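From: Janelle Tan
To: families and friends list, Trorkside House
Date: 2019-11-04
Subject: Re: rides for the December supper

Harsh Bhatia wrote:
> Does anyone know if the van is going to be back from the shop in time for the supper? My brother would need a ride from Desteo Street and I can't get off work before 9. Also, who do I tell about his diet change?

Hi Harsh, and hi all,

The van is fixed! The bill came to $1191, ouch, but it has its new lift and Braulio is driving it again. He can pick your brother up at Desteo Street and bring him home after – just let me know if he'll have his walker or the chair, so Braulio can set the straps up right. For the diet change, please tell Shalini directly and put it in writing too. She's doing the kitchen sheet for all the houses and she likes to have it on paper.

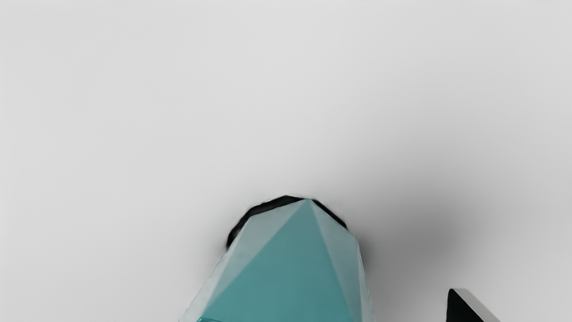
We have room for 50 people at the supper this year, counting staff, so please don't wait too long to tell me who's coming. Shalini wants to pick a color for the tablecloths and I keep telling her teal, like that pointy crystal shape against the pale grey, but she's leaning toward plain old red. Weigh in if you care! Deepak is bringing his keyboard again, and if your family member gets worn out by the noise, the little den at the back will be open with the lights low.

One more thing – the new night schedule for Brirkutby starts in December. If you usually call in the evening, use the house number and let it ring a while.

Janelle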